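The hair tie situation, finally dealt with

ok so. Quick one today becuase I have a train to catch and a bag that is still not packed.

Regular readers (hi) know the spare room has been the dumping ground since May. I did the closet. I did the desk drawers. The thing I kept walking past was the small stuff. Hair ties, clips, bracelets, the watch I only wear to weddings. It lived in a zip pouch from Lalell, the quilted one with the inside pocket, and then it outgrew the pouch and lived everywhere. Windowsill. Bottom of every coat pocket. The soap dish. One in the butter compartment of the fridge, no idea, moving on.

So last night I tipped the lot out and gave myself 36 minutes, which was the length of the podcast I had on. Spoiler, it took 70.

Why on the bed and not the table

I've tried this at the kitchen table before. Beads roll. Beads go off the edge and under the stove and you find them in winter. A bed is better. Things sink in a little and stay put. The downside is a patterned bedspread, and mine is the lavender one with the hearts and flowers all over, so anything white just melts into it. I patted around for one pearl clip for ages. It was right by my knee.

Also, do it in decent light. I started with just the lamp on and put a navy tie in with the blacks. Whatever. Still a hair tie.

The tray

Everybody wants you to buy dividers. I looked at the Damasceno ones, the stacking kind, very nice, and then I looked at what they wanted for shipping to Drorkbridge and closed the tab. Used a shallow tray I already had, red outside and white inside. The white is the good part. You drop a thing in and you can see what it is. My last container was dark gray felt and it was like fishing around in a well.

No compartments. I thought that would bug me and it doesn't. If it's one layer deep you can see everything, and if it's more than one layer deep you own too much, so that's your answer right there.

What went in, what didn't

Scrunchie first. The black one is the thing I grab on every single work day so it gets the top corner of the tray, no debate. Then clips. Then the stretchy ties, which I wanted to sort by color and gave up on, then sort of did anyway. Then bracelets and the watch, because where else are they going to go.

My rules, such as they are:

If the elastic is showing through, out.
If it hurts, out. I had a headband that gave me a headache in under an hour and I've kept it for years??
If it's a bracelet, put it on. If you take it straight off again, out.
If it's a single earring, it gets until the end of the year and then out.

The bedspread, the tray, and a lot of small stuff.
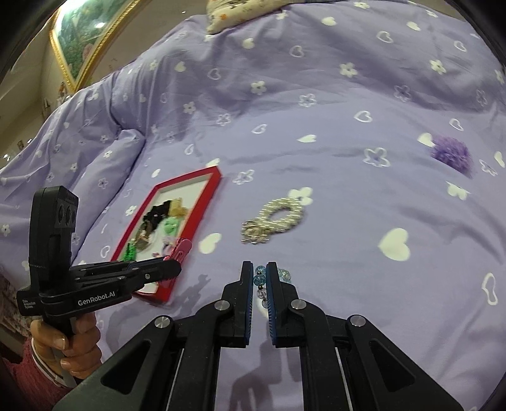
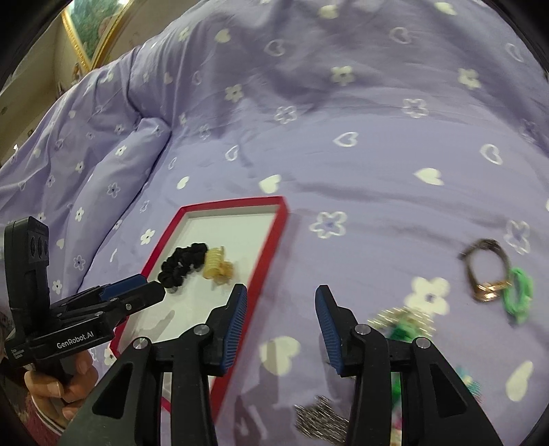
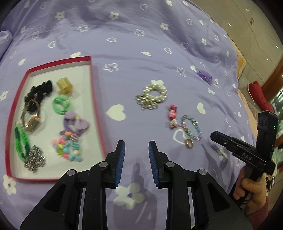

Stuff I learned, sort of

Claw clips take up all the room. All of it. They don't lie flat, they don't stack, they hook on to everything else and come out with three friends attached. If I had a second tray it would be claw clips only. I might get a second tray. I'm trying not to get a second tray.

Coil ties, the ones that look like an old phone cord. If they've gone all stretched and sad, put them in a mug and pour hot water over, leave them a couple minutes, fish them out with a fork. They shrink back. Not to brand new but good enough for the gym. I do a batch whenever I'm making tea anyway (different mug. please use a different mug).

Pom poms. I have a weakness. A fluffy purple one has no job in my life, it isn't on a keyring, it doesn't hold my hair, and it's staying. It can live in the tray or next to the tray, it's not hurting anyone.

Beaded bracelets want to be laid in a ring and I always drop them in a heap. The heap is fine for the stretchy ones. For anything on thread I'd be more careful, I lost a good one that way when the string rubbed through on a clip hinge. Beads in the carpet for a month. If you've got one that's going, restring it now, it's a ten minute job and the elastic cord is cheap. I use the Stisar clear stuff, the thicker of the 2 they do, and put a dab of nail polish on the knot.

Watches. Face up, away from anything with teeth. I had mine in with the bobby pins and the glass got a scratch, tiny, but I see it every time. And check the battery while you've got it out. Mine had stopped. Who knows when.

Bows. Somebody in the comments last time asked what I do about bows getting squashed, and the answer is I let them get squashed and then hold them in the steam over the kettle for a sec and pull the loops out with my fingers. Mind your hands. Satin ones come back nicely. Velvet, less so, leave velvet alone.

Anything sparkly with little stones, go over it with a dry toothbrush before it goes away. Hairspray builds up on them and they go dull and you think they're just old. Dont soak them, the glue lets go.

The leftovers

What came out at the end: a sandwich bag of dead elastics (bin), a handful of perfectly good clips I never wear (niece box, she's going through a phase), and a pile of bobby pins, which I put in an empty mint tin with a strip of magnet tape inside the lid. Best thing I did all night and it took no time at all.

Loose beads went in a jar. I'm not going to do anything with them. I know I'm not. But it's a nice jar.

Where it lives now

Top drawer of the dresser, left side, slid right to the front. I measured after and not before, obviously, and got lucky, the drawer closes. If yours doesn't, a shelf is fine, just somewhere you can reach with one hand while the other one is holding your hair up. That's how I ended up with ties on the windowsill to begin with, the pouch needed two hands to unzip.

The pouch is coming on the train with me. Picked 3 things for it: black scrunchie, one clip, one plain tie. That's enough for a long weekend. It's probably not enough. I'll throw in another tie.

Right, shoes. Still need to find the charger and water the fern. Will answer comments when I'm back, and if anybody has a way of storing claw clips that doesn't involve buying a rack, put it down there, I'm all ears.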